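How to clean and re-oil a matt work surface

Posted 17 May 2024 by Miroslava Hudec

Matt surfaces hide scratches well but hold on to grease. If yours has gone patchy, or a cloth drags when you wipe it, it probably has a build-up of old polish and needs stripping back. Allow an afternoon, plus a night for drying if you are going to oil it.

What you need

Washing-up liquid
White vinegar
Two microfibre cloths and an old cotton T-shirt
A plastic scraper
Surface oil (bare timber only)

First, find out what you have. Put a drop of water somewhere out of the way and leave it for ten minutes. If it soaks in and leaves a dark spot, the surface is bare or worn timber and can be oiled. If it sits there as a bead, the surface is sealed, laminated or painted. Do steps 1 to 3 and stop. Oil on a sealed top never dries and you will be wiping it off for weeks.

Step 1. Clear everything off and lift crumbs and dried spills with the scraper, held nearly flat. Don't use a metal one, even on a spot you think won't show.

Step 2. Mix a teaspoon of washing-up liquid into 600 ml of warm water. Wring the cloth out hard and work from the back to the front. Go over it again with clean water.

Step 3. Mix one part vinegar to four parts water and wipe once more, then dry straight away. Skip the vinegar on stone. Now look across the surface from a low angle with the light on. Old polish shows as smears with a clear edge. A soft, pale patch with no edge is usually the lamp, so move your head and see if it moves too.

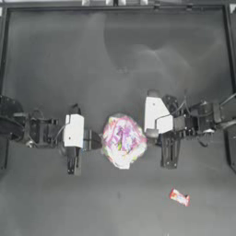 Dark grey top with a faint curved light patch.

If you still have smears, repeat step 2 before going any further.

Step 4 (bare timber only). Leave it to dry overnight. Put a small pool of oil on the T-shirt and rub it in along the grain. I use Fletusier, but Tileo does the job and is thinner – better for a first coat. Wait 20 minutes and wipe off whatever is left. Two thin coats will do.

Lay oily rags out flat outdoors to dry. Don't leave them bunched up in a bin, as they can heat up and catch fire.

Aftercare

Wipe with a damp cloth and dry it. Spray polish is what caused the patches on mine, so I've given it up. Oiled timber wants another coat when water stops beading on it, which for our kitchen is twice a year.

Rodel Malabanan wrote in to ask about chalk paint. Don't use vinegar on it – plain water and a soft cloth only, and re-wax if it starts to mark.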